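Budget arvo for the gripper kit, thread incoming. We've got one hand-held unit and want 2 more before May, and the Skomeo quote landed Tuesday at $600 each. Ouch!

Spare finger pads are extra (of course they are), 16 to a pack, and I reckon we'd chew through a pack a month on beads and bangles.
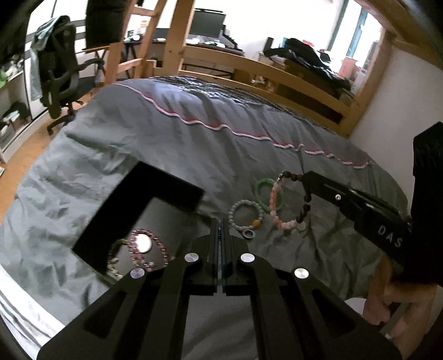

Matúš Šimko reckons I should price the spares and the freight first, then decide how many units we can afford. Freight from Tarden can be up to $60 a box, he says.

Fair call, redoing the spreadsheet tonight. Anyone bought through Ďurica lately? Keen to hear what you paid!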